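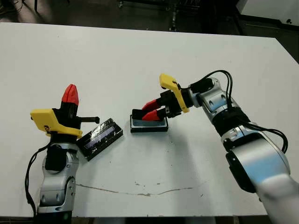 White bench top, black tray with the pale inner, long scratch or crack across the lower middle.

1/ Notes on the bench top, for anyone fitting out a small workroom with the same white surface. Two years in use at our end. The short version: it is flat, it is easy to wipe, and it shows everything.

2/ The long wavy line is the one people ask about. I have not settled whether it is a scratch or a crack in the top coat. A fingernail catches on it at one end and slides over it at the other. It has not grown since September, going by pencil ticks on the underside of the front edge.

3/ Small dark specks: most lift with a damp cloth and washing-up liquid. The ones that stay are pits with dirt in them. I leave those alone. Scouring powder takes the shine off and the dull patch then holds more dirt than the pit did.

4/ Scuffs: melamine sponge, light pressure, rinse, dry. Do not use it daily. It is a fine abrasive whatever the packet calls it.

5/ For deeper marks I tried wet paper on an offcut. 400 grit leaves a haze visible from the door. 3000 grit leaves almost none but takes the better part of a morning on a patch 100 mm wide. I would not do a whole bench.

6/ Filler: the Braretti white is too cold for this top and dries proud. Gronedell do a softer wax stick in a greyer white, closer in daylight, slightly yellow under the ceiling lamps. Neither is worth using on a line this thin.

7/ Trays. Shallow, dark outside, light inside. The dark rim is easy to find on a white bench and the light interior shows up small parts. The all-white Pilis ones I bought first vanished against the surface and were knocked off it twice.

8/ Glossy black items are the opposite problem. Easy to see, hard to read, as they throw the ceiling lights back at you. Matt tape on the top face helps if you need to label one.

9/ Replacement top from Lill is priced but not ordered. Same white, thicker edge. If the line reaches the back I will order it, otherwise the bench stays as it is. Pencil ticks get checked again next month.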